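집안일 로봇은 접시부터 제대로 집어야 한다

공동 작업실 한쪽에서 팔 두 개짜리 로봇을 만든 지 18개월이 됐다. 우리는 이 로봇을 Vorkby라고 부른다. 제어 코드는 Rurkero라는 이름으로 따로 관리하고, 프로파일과 브래킷은 대부분 Ivberg에서 주문했다. 그동안 가장 자주 받은 질문은 언제 빨래를 개느냐는 것이었다. 나는 그 질문에 순서가 틀렸다고 답한다. 그릇을 통에 넣고 꺼내는 일도 안정적으로 못 하는 기계에 빨래를 맡길 이유가 없다.

접시는 생각보다 까다로운 물건이다. 얇고 미끄럽고, 바닥에 납작하게 놓이면 손가락이 들어갈 틈이 거의 없다. 사람은 가장자리를 손톱으로 살짝 들어 올리고 나머지 손가락을 밑에 넣는다. 손가락이 두 개뿐인 그리퍼는 그 동작을 흉내 내기 어렵다. 테두리 각도가 조금만 달라도 접근 방향을 다시 잡아야 한다. 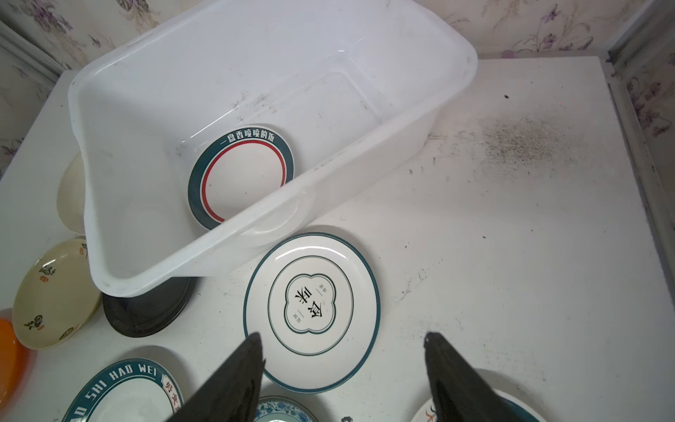
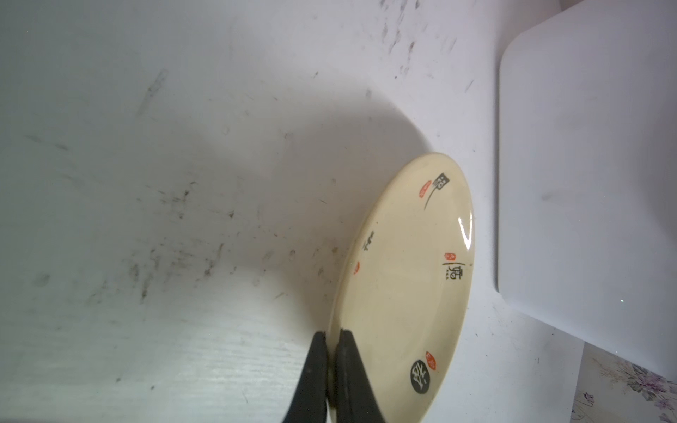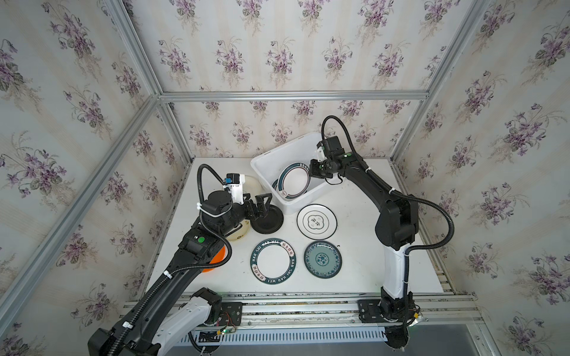 작업실에는 그릇을 한 종류로 통일하자는 의견도 있었다. 같은 크기의 흰 접시만 쓰면 성공률은 금방 올라간다. 나는 반대했다. 어느 집 찬장을 열어도 그릇은 제각각이다. 선물로 받은 것, 식당에서 쓰던 것, 짝이 안 맞는 것이 섞여 있다. 한 가지 접시로 얻은 숫자는 그 접시에 대한 숫자일 뿐이다.

지금까지 쌓은 시도는 거의 3,000번이다. 처음에는 힘 제어가 문제라고 생각해 모터 설정을 오래 만졌다. 기록을 다시 보니 실패의 많은 부분이 잡기 전에 이미 결정되어 있었다. 손목 카메라가 무늬의 경계를 테두리로 착각한 경우가 특히 많았다. 그래서 7월부터는 모터를 그대로 두고 인식 쪽만 고쳤다. 이 결정에 11주가 들었고, 나는 잘 쓴 시간이라고 본다.

비용 이야기도 해야겠다. 취미로 하는 사람들은 더 비싼 손부터 사려고 한다. 우리도 Mrema 핸드를 2주 동안 빌려 써 봤다. 손가락이 많으니 가능한 동작은 늘었지만 교정할 항목도 같이 늘었다. 고장이 났을 때 작업실에서 바로 고칠 수도 없었다. 결국 돌려보내고 두 손가락 그리퍼로 돌아왔다. 부품이 단순하면 저녁 8시에 부러져도 그날 안에 다시 출력해서 끼울 수 있다. 개인이 만드는 로봇에서는 이 점이 성능표의 한 줄보다 중요하다고 생각한다.

시연 영상에 대해서도 의견이 있다. 잘된 한 번을 골라 올리는 관행은 그만두는 편이 낫다. 몇 번 시도해서 몇 번 떨어뜨렸는지를 같이 적으면 다음 사람이 같은 실수를 피할 수 있다. 우리 기록에는 떨어뜨린 그릇도 전부 들어 있고, 깨진 것은 따로 표시한다.

다음 단계는 두 팔로 접시를 넘겨받는 동작이다. 한 팔이 세워 주고 다른 팔이 반대쪽 테두리를 잡는 방식으로 시작하려고 한다. 빨래는 아직 계획에 없다.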